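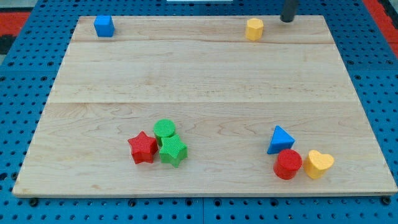

*Block sorting station, open day, December. Maple board on the blue pegboard table.*

**Progress note to the funder: Narnska demo program, open day**

Sending this before the full quarterly because you asked for something quick after the visit. Sorry for the shape of it. Budget sheet follows separately, same format as last time.

**Short version**

- Open day went ahead as planned, doors at 10 am, last group out just after 4.
- Both demo stations ran. Block sorting (Ika) had the better day. Cable routing (Hillari) was up and down.
- No injuries, no damage to anything that costs money. One cracked acrylic sign.
- Two things we promised you are late, see further down.

**Block sorting (Ika)**

This is the one on the picture. Plastic shapes on a wood board: cube, triangle, octagon, heart, stars, cylinders. Four colors, and every color comes in more than one shape, so "pick the red one" isn't enough to go on, and the system has to take both color and shape from the request. Visitors loved trying to trip it up with this. Two stars next to each other, one red and one green, is exactly the kind of layout we were hoping people would set up. A cylinder tucked in behind a star is another good one.

How it was run: a visitor puts the blocks where they like, steps back behind the tape, picks a request card, the arm goes. We'd written the cards in advance and then ran out of patience with them by lunch and let people say what they wanted, with an operator typing. Much better. Should of done that from the start.

What worked:

- Picks on blocks standing by themselves. Solid all day, no complaints.
- Restart time after a stop. Was painful at the last visit, now the operator hits reset and we're going again before the group gets bored.
- The maple board. We swapped it in for the old white tray in the fall and the glare problem is gone as far as we can tell. Cheap fix, glad we did it.

What didn't:

- Tight clusters. When blocks are nearly touching, the fingers need room that isn't there, and the arm either nudges the neighbor or gives up and asks for a retry. Same issue as in the last report, smaller but not solved.
- The heart. Grips fine across the lobes, slips if it comes in at the tip. Approach angle is chosen from the top view and it doesn't always pick well. Fix is in testing, wasn't ready for the day.
- Blocks set close to the front edge of the board. Reachable but slow, the arm takes a long way around. Looks hesitant to a visitor even when nothing is wrong. We got asked if it was broken.

Five stops over the day that needed an operator. All logged with the layout so we can set them up again in the lab.

**Cable routing (Hillari)**

Shorter section because there is less to say. Ran well in the morning. After lunch the wrist calibration drifted and we spent most of an hour with the panel off while a school group watched. They were polite. It came back but we kept it to the easy route for the rest of the afternoon. Cause not confirmed, suspicion is a loose connector at the wrist, part is on order.

Honest view: Hillari was not ready for a full day in public and we'd like to keep it as a scheduled demo next time, a couple of short slots, not continuous.

**Visitors**

Mixed crowd, school groups in the morning, people from local shops and small manufacturers after lunch. The second lot are the ones the program is for, so notes on them mainly:

- Most common question by far was how long it takes to teach it a new part. We don't have a clean answer and we need one. Putting it in the plan for next quarter.
- Second was price. We stuck to the agreed line.
- Zanetti sent people from their packing floor, not just the office, and they stayed past the end of their slot. They want to bring a tray of their own parts and see what happens. Follow-up call is being set up, will report.
- A few asked why blocks and not real products. Fair. The answer we gave is that blocks make it easy to see what it got right or wrong, and that seemed to land. But having one real item set on the table would help.

**Deliverables**

- Demo station 1 (sorting): done, in use.
- Demo station 2 (routing): built, not signed off. Late.
- Visitor handout: done. Reprint needed, the web address has a typo in it (ours).
- Operator guide: draft. Late, waiting on the reset steps which changed agian in November.
- Safety review: done before opening, no open items. Tape line moved back a bit on their advice.

**Money**

On track overall. Overspend on transport because the tables had to go in 2 trips. Underspend on printing covers most of it. No request to move anything between headings at this point. The wrist part for Hillari comes out of spares.

**Next**

- Rerun the five stopped layouts in the lab, clusters first.
- Get the heart fix onto the demo machine.
- Time how long a new part takes to teach, with somebody who hasn't done it before.
- Finish operator guide.
- Zanetti call.

**Need from you**

- OK to run Hillari as short slots only at the next open day. The agreement says both stations continuous so we'd want that in writing.
- A decision on whether the next one is here or at a partner site. If it's a partner site we need 4 weeks notice for the tables and the power.

Full quarterly with the logs attached comes at the normal time. Call if anything in here is a problem, mornings are best.

Narnska project office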